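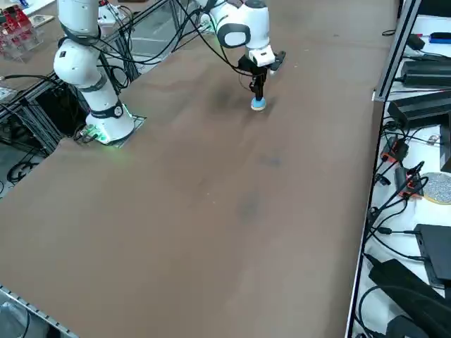 ## Stinda cell: the grip fault is back

The two-arm bench at Unley was declared fixed in September. It wasn't. On 17/01/2026 the gripper let go of the blue-topped part again, and this time the controller logged a good hold for five full seconds after the part had gone.

Valtonen, who supply the control software, put it down to "surface variation". We have heard that before. Last time it was the lighting, and before that a loose connector, which was changed at our expense and made no difference to anything. The tabletop does have its smudges and scuffs, but a worn table can't make a sensor report a part that has been dropped.

What bothers us more is the stop. After a lost part the arms are meant to halt within 200 milliseconds. The log shows 700. Ladisholm have the same cell and say they've never seen it, though when we asked how often they check the log there was a long pause on the line.

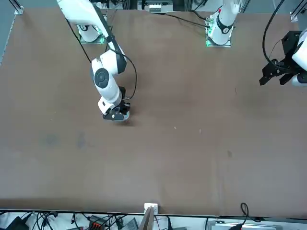

*The two arms at the Stinda bench, grippers over the table.*

Valtonen's answer is a patch, and a test of 20 clean cycles before sign-off. That seems thin to us. The September fix passed the same test without a hitch and we were running normally by the afternoon. We've asked for 200 cycles, with the part released on purpose in some of them, and for the raw force readings - not the tidy summary sheet we got last time.

Until then the speed limit stays on and hands stay off the table while the arms have power. If the controller says it is holding something, look at the gripper before you believe it.
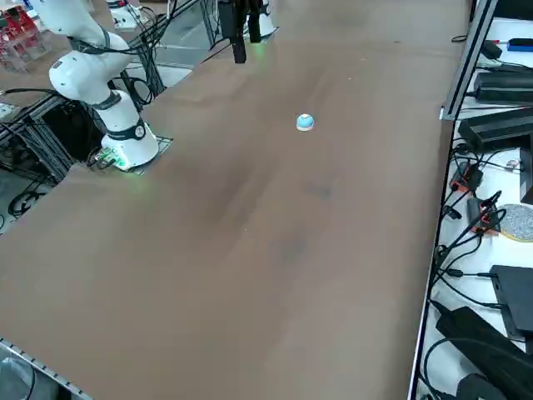 **Can we go on using the cell while we wait for the patch?**

At reduced speed, with someone at the stop button for the whole run. Full speed is off until the longer test is done and we have seen the readings ourselves.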